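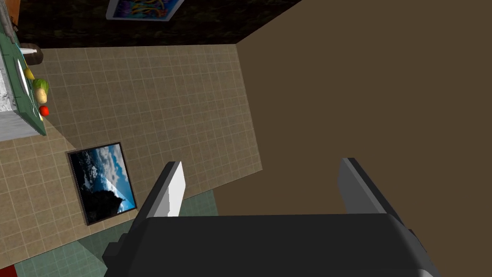

Ticket 647: Recorded episodes from the kitchen room are rejected at import

Project: Galamora (simulated demonstrations)
Component: recorder, wrist view
Priority: medium
Status: solved, one point left open
Opened: April 22, 2019

Problem

We collect demonstrations in the simulator for the pick-and-place policy. An operator drives the arm with the hand controller, and the recorder saves the wrist view, the joint values and the gripper opening at each step. The order for this batch was 800 episodes. When I imported the first 100 into Dokiment, 52 of them were refused with this message:

episode rejected: gripper state does not agree with label "holding"

The other episodes were accepted without a warning. I expected all of them to pass, because the same operators used the same recorder in the bedroom room and we had no refusals there.

What I checked first

1. Version of the recorder. It is the same on all stations.

2. Disk space and write errors. No errors in the log.

3. The wrist view of the refused episodes. I opened the frame at the step where the label changes to "holding". In the one attached to this ticket the fingers are wide open and there is nothing between them, only the surroundings behind. The tomato, the potato and the other food are still on the green counter at the left side. So for this episode the import is right to complain, and the label is wrong.

4. The rendering. I was afraid that the wrist view was delayed compared with the joint values. I compared the finger opening in the picture with the saved number, and both say open. The picture and the numbers belong to the same step.

Entry 2

I asked the operators how they start a grasp in this room. Two of them told me that they press the trigger a short time before they reach the object, and if the approach is not good they release it and try again. In the bedroom the objects are large and they seldom need a second try.

The recorder writes "holding" at the moment when the trigger is pressed. It does not wait for contact. When the operator releases, the label should go back to "free", but in the kitchen configuration the line for this is missing. I compared the two files:

bedroom: label_reset_on_release = true
kitchen: (no such line)

The default value is false. Therefore one early press is enough to keep "holding" until the end of the episode, also if the gripper is open and has turned away from the counter.

Entry 3

First attempt to repair: I added the line to the kitchen file and recorded a few new episodes with early presses on purpose. The label now returns to "free" after the release. But it is still "holding" for a short time while the fingers close on air. Dokiment accepts this, because the fingers are moving, but for the training it is not good. The policy would learn that closing is the same as holding.

Second attempt: I changed the source of the label from trigger to contact, so that both fingers must touch the same object. With this setting a closing on air gives no "holding" at all. I tested it with the potato, the lemon and the lettuce. The lettuce loses contact for single steps when the arm moves fast, and the label flickers. I set the contact filter to five steps and the flicker is gone.

Entry 4, solution

- Label source is now contact, in all room files.
- label_reset_on_release is written in every file, so we do not depend on the default.
- The labels of the refused episodes were computed again from the saved contact data. They did not have to be recorded again. All passed the import.
- The accepted episodes were computed again too. They can also have early labels, only shorter ones.

Please do not delete the failed tries from the episodes. With correct labels they are useful, as the policy should see how an operator opens the gripper and comes back to the object.

Still open

The plate. It is flat on the counter, and often only one finger touches it before it slides. By the new rule this is never "holding". I think the rule is right and the task is too difficult for this gripper, but I leave the decision to the people who write the task list. Until then, please skip the plate.

Related tickets
Trigger calibration is lost after restart of station
Tomić controller: left and right buttons exchanged
Gemau export stops at episodes without contact data
Object list for the kitchen room, second version

Contact the help desk | Copyright Galamora | Back to top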